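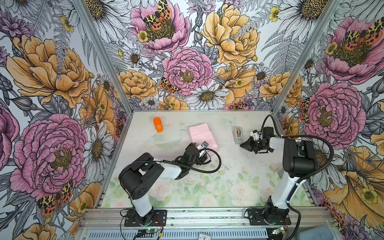 Marlene MacPherson told us a robot that only works in a tidy room hasn't learned much, and most of our method comes out of that remark.

Skirnero is a small research company in Undham. We study how two-armed robots learn to handle household items such as cloths, bottles and tape dispensers. A person guides the arms through a task, we record it, and a policy is trained on the recordings.

What we change is the background. Between sessions we swap the wall coverings and leave the task alone. In our Sutherland study, a cloth-folding policy trained on 60 demonstrations against one background succeeded in 3 of 20 trials when the walls were new to it. Trained on 149 demonstrations spread over many patterns, it succeeded in 14. Part of that gain comes from the extra data, and we are now running the comparison with equal numbers.

Troels Þorgeirsson runs the lab. Our second site, in Vesdale, opens in June.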